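Keeping a children's drawing tablet clean and in one place

In our home the drawing tablet was always on the floor or under the sofa. Since August we keep it in a plastic tray on the table, and I want to share how we do it.

Choose a tray with a rim, a little bigger than the tablet. If it is too tight, the fingers cannot go in to take the tablet out.

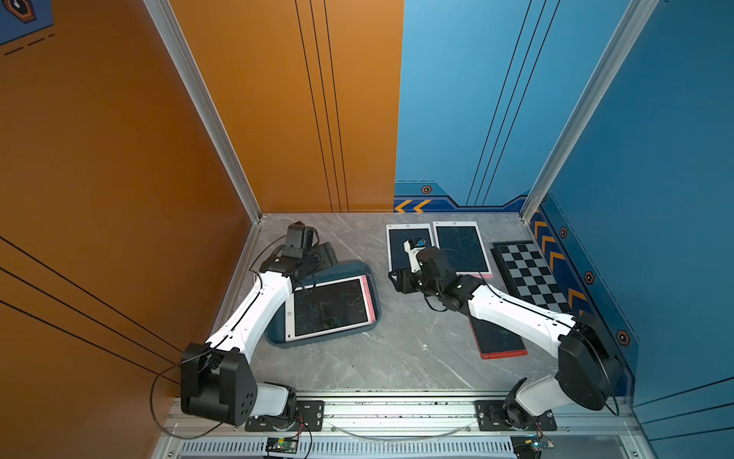
Erase the drawing before you wipe the screen. Use a soft cloth, only a little damp, and go from the middle to the corners. Do not spray water directly on it, it can enter by the side of the frame. For pen marks on the frame I use a drop of dish soap. Dry it well.

The tray also needs washing. Ours gets crumbs and pencil dust, so every Friday I take everything out and wash it with warm water. Do not forget under the rim, there the dirt stays more.

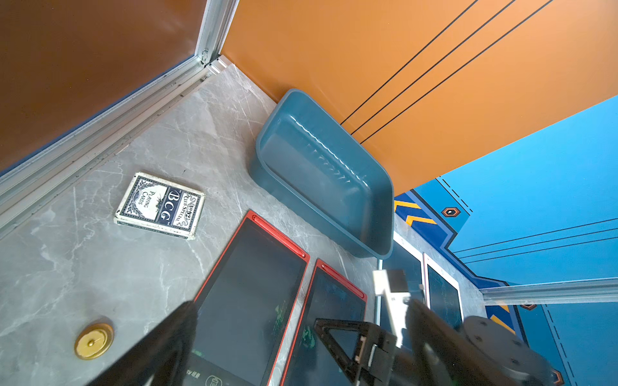 When it is washed, let it stand leaning on a wall for 2 hours. If you put it flat too early, the water stays below and makes a mark on the table. A stone-pattern table hides these marks very well, so pass your hand over it to feel.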